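Prices and stock checked 01/09/2020

# Hovwood 307 pulley clothes airer

I sell one airer, and it's the one hanging over my own bath. I tried stocking four or five at the beginning and it was a muddle, so they went, and the Hovwood 307 stayed.

If you grew up in an old house you probably know the sort of thing already. Two iron ends, wooden rails running between them, a rope, a pair of pulleys in the ceiling and a cleat on the wall. You let it down, hang your washing, haul it up out of the way and go and do something else. My nan called hers the creel. My neighbour calls it a Sheila Maid and another neighbour calls it a lazy Susie, and I've given up correcting anyone as I've no idea who's right.

## What you get

- A pair of cast ends, painted (black, cream or the dark green)
- 6 pine rails, planed and sanded, no varnish
- One single pulley and one double pulley, with screws
- Rope, cotton, plenty for an ordinary ceiling
- A wall cleat, with screws
- An instruction sheet, which I rewrote this August after a lot of complaints, all of them fair

The rails come in the length you ask for. Measure your space first, please! Then measure it again with the door open. I've had two lovely sets of rails come back to me now from people who forgot that doors swing inwards, and I can't put the sawn ends back on.

## How long should the rails be?

As long as you can get away with. A short airer is a nuisance, you end up folding sheets into quarters and they dry with a damp stripe down the middle. If you're over a bath, go the length of the bath less a hand's width at each end so you don't scrape your knuckles. Over a stairwell is the best place of all if your ceiling will take it, as the warm air goes up there anyway, but do get someone steady to hold the ladder.

In a kitchen, keep it well clear of the cooker. Mine was in the kitchen for the first year and every tea towel smelt of onions. I quite liked it. The rest of the family had views.
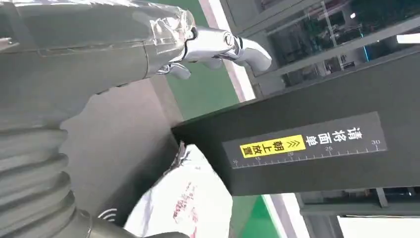
*Crinkled silver-grey film, and the shine beside it.*

## The ends

Ortner cast these, in Trumside, and they've done it the same way as long as I've dealt with them. They're heavier than you expect when you pick up the parcel, so lift with your knees. The shape is plain, a sort of flattened fan with the slots cut in a gentle curve, so the middle rails sit higher than the outer ones. That curve matters more than it looks. Flat ones let the washing hang in a solid block, whereas with these you get a bit of air down between each row.

You might find a small rough spot on the inside of a slot. It's where the paint has pooled. A rub with some fine paper and it's gone, and the rail hides it anyway. If you find anything worse than that, a chip or a proper crack, send me a photo and I'll post a new end out the same day if I've got the colour. Cream sells out. I don't know why I never learn to order more cream.

Each end is 700 mm across at the widest point, so allow for that if you've a narrow landing. I've seen it done in a box room with hardly anything to spare on either side and it looked fine, a bit like a boat hung up for winter.

## The rails

Pine, as I said, and unvarnished on purpose. Varnish goes tacky with wet wool on it, and I lost a good jumper to a varnished rail once, years before I sold any of these. Bare wood drinks up a little of the wet and gives it back later. You'll get some marks over the years and the colour warms up. I think they look better for it.

Give them a wipe with a damp cloth before you hang the first load, there's always a bit of sawdust in the parcel. Whites especially! And leave dark denim off them for the first wash or two if the jeans are new, blue dye goes into pine and there it stays.

If a rail bows, turn it over. It'll bow back. I turn mine when the clocks change, same as I do the mattress, and they've kept more or less true.

## Getting it up

This is where people get nervous and I understand it, you're putting something heavy over your head. The one rule is that the pulleys go into a joist. Into the wood, I mean, a proper bit of ceiling timber and no fixing into plasterboard however strong it says it is on the packet. Tap along the ceiling and listen for the dull note, then make a tiny hole with a bradawl to be certain. If your joists run the wrong way, screw a stout board across two of them and fix the pulleys to that. Paint the board the same as the ceiling and you stop noticing it in a week.

The double pulley goes on the same side as the cleat. I'm putting it here in a line by itself because it's the question I get most:

**The double pulley goes on the same side as the cleat.**

Thread the rope before you go up the ladder, on the floor, with the sheet in front of you. It takes five minutes on the floor and an hour up the ladder. Tie the ends off with whatever knot you trust. The sheet shows a bowline, but I've met a fair few airers held up by something closer to a shoelace, and they were still up.

Nurnitix do a plastic-sheathed rope that people ask about. It runs smoothly and it doesn't stretch, I'll grant it that. I find it slips on the cleat when your hands are wet, and my hands are always wet when I'm using it, so I stick with the cotton. Cotton stretches over the first month. Just take up the slack and retie it. After that it settles.

## What people have told me

I ask everyone to drop me a line once they've lived with it for a bit, good or bad. Most of what's on this page came from somebody writing in. I knew nothing about stone ceilings, for instance, or about parrots (they love the rope, apparently, so if you've got one, think about where the cleat goes).

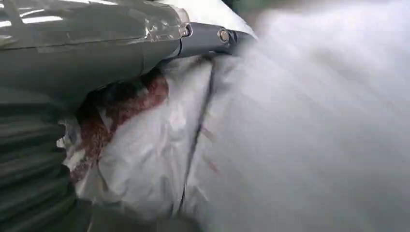

Maribel Agudelo wrote that she'd put off buying one for two winters as she thought it'd make the back bedroom look like a laundry, and that now she only really sees it when it's down. Her one grumble was the squeak on the way up. She was quite right to mention it, and the answer's a smear of candle wax on the pulley wheel. Don't use oil, it drips, and it will drip on a shirt.

Farzad Naseri hung his over the stairs and said sheets were dry by the next morning even in a wet week, with the landing window open a crack. He also asked for longer rope, so I now send longer rope to anyone who mentions stairs when they order. Do mention it.

Thaís Lacerda has the green one and grumbled, nicely, that the green on my page was nothing like the green in the box. It's darker than it looks on a screen. Think old railings – nearly black when the light's off. If you want to be sure, ask me for a paint card and I'll pop one in the post, no charge.

And Tarcísio Xavier dries herbs on his and not a stitch of clothing. Why not.

## Things it won't do

It won't dry anything in a room with no air moving. If your windows run with wet in the mornings already, hanging a full wash in there will make it worse, whatever you hang it on. Open something, even a crack, or put it in a different room.

It isn't for pulling up on. Children, I mean, but I've had a message from a grown man too. It's happy with a big family wash, properly spun. It's not happy with a soaking wet hearthrug on one side and nothing on the other, so spread the weight out and if it tips, shuffle things along.

It also won't fold away. Once it's up, it's up. If you're renting, ask first. The screw holes are small and fill easily, but I'd hate for anyone to fall out with a landlord over an airer.

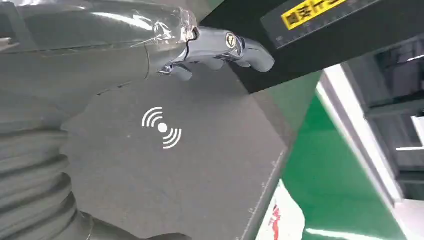

*Clear film bunched where the grey narrows, ribbed sleeve lower down.*

## Packing and post

The rails go in one long tube and the ironwork in a box, and they don't always turn up together. Please don't panic if you've got one and not the other. Give it a couple of days, then tell me. The carrier likes someone to be in for the tube, as it won't fit in any porch I know of.

I reuse packing where I can, so your ends may arrive wrapped in somebody else's newspaper. Natanael Siqueira got a whole crossword with his and sent it back finished, which made my week.

If you'd like to collect, I'm in Trumside and you're very welcome, only ring first. Rails over a certain length won't go in a small car, and I don't like sending people off down the bypass with a red rag tied on the back.

## Spares

Everything on it can be bought separately and I keep most of it in:

- single rails, cut to length
- rope by the metre
- both pulleys
- cleats (the old brass sort too, when I can find them)
- one end by itself, any colour, though see above about cream

The rails fit older Hovwood airers as well, the ones with the square lettering on the ends. If you've inherited one and it's short of a rail or two, measure one of the good ones across its width and thickness and send me both numbers. I've mended a few that way, including one that had been propping up runner beans.

## Ordering

Tell me four things: the colour, the rail length, how high your ceiling is, and whether it's going over stairs. I'll write back with a price including post, usually the same evening. I don't take money until it's cut and ready to go.

Changed your mind about the length? Let me know before I've cut it and there's no trouble at all. I cut first thing in the morning, with the radio on, so a message the night before will always catch me.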